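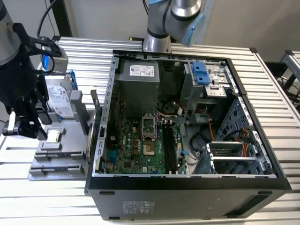
The teardown bench at Barnero, with a hard drive and a processor sitting in the parts fixture

Gripper and Camera Trials: Your Questions

Home » Try Before You Buy » FAQ

Thanks for dropping by! We get a lot of emails about the trial bench, and plenty of them ask the same few things, so Melahat Dönmez and I have sat down with a pot of tea and tried to answer the lot in one go. If yours isn't covered, please do write to us anyway. We like hearing from people.

What do you do on the bench?

We try out grippers, wrist cameras and arm controllers on a job that's fiddly enough to show up the differences between them. For this round the job is an ordinary desktop computer, laid on its side with the side panel off, and two arms working around it. The tasks are things like lifting a processor out of its fixture pocket, bringing it over to the socket, picking up a hard drive and looking after cables that would much prefer to be somewhere else.

Why a desktop computer and not blocks or pegs?

We started with blocks, years ago, and every gripper looked marvellous. A tower has a bit of everything in it: thin flat parts, heavy square parts, plastic latches, springy metal levers and wires wandering across the spot you're trying to reach. It also has walls, and that's where a bulky gripper gets found out. One customer had their heart set on a wide set of fingers until they saw how little room there is beside a pair of memory slots.

Which grippers are in the current comparison?

Two sets of fingers from Plarnitz (the standard ones and the narrow ones) and our own Troltex pair, which Rosario Benedetti has been filing and refiling since July. All of them fit the same wrist, so we can swap them over in 11 minutes if everyone behaves. Each set gets 100 attempts at each task, and we log the fumbles along with the good ones.

How does a set of fingers earn a pass?

It needs to place the part without anyone stepping in, and without the part being dropped or dragged along a neighbour. We're quite strict about dragging, particularly near a socket. A slow pass still counts as a pass, although we write the time down next to it so you can make up your own mind about whether it would suit your line.

Do I need a camera on the wrist if I already have one fixed over the table?

For this sort of work we'd say yes, and we've come round to that view gradually (Melahat was there well before me, as she'll happily tell you). A fixed camera gives you a lovely view of the whole job, but the arm will block part of it sooner or later, usually at the very moment you want to see the fingertips. With a module mounted on the wrist you keep a close view on the way in. The trade-off is another cable to manage and a bit more bulk near the gripper, so check your clearances along the tall sides of the case before you settle on a bracket.
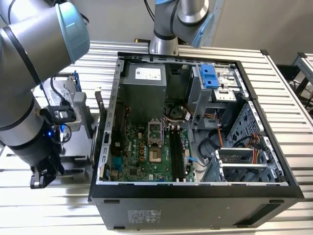

Are two arms worth the extra money?

It depends on the job, and I'm sorry if that sounds like a dodge. Plenty of tasks here can be done with one arm and a decent fixture. The second arm comes into its own when something has to be held while something else is moved, such as a cable kept back while a drive goes into its cage. If your parts stay put by themselves, spend the money on a better fixture first and see how you go.

What does the Marino controller do differently?

It runs both arms off the one program, so you're not writing little messages back and forth to stop them bumping elbows. We've compared it with running each arm on its own controller, and the Marino was quicker to set up and easier to stop cleanly halfway through a move. It's fussier about how you name your positions, though, and the manual could do with a good edit.

Can I bring my own part?

Please do! Anything that fits comfortably on the table is fine. Let us know the weight and send a couple of photos beforehand so we can sort out a simple holder. If your part has a sharp edge or a delicate face, say so in the email and Rosario will set out the softer fingertips.

How long is a session, and what does it cost?

A half-day session is $300, with one of us beside you the whole time. The first 15 minutes go on a safety chat and showing you where the stop buttons are, and after that the bench is yours. You'll take home your logs and the video from the cameras. Friday mornings book out first, so get in early if that's the only time you can manage.

Will you tell me which one to buy?

We'll tell you which one we'd choose for your part and show you the attempts that led us there. We do make one of the sets being tested, so have a look through the logs yourself, fumbles included, and ask us about anything that looks odd.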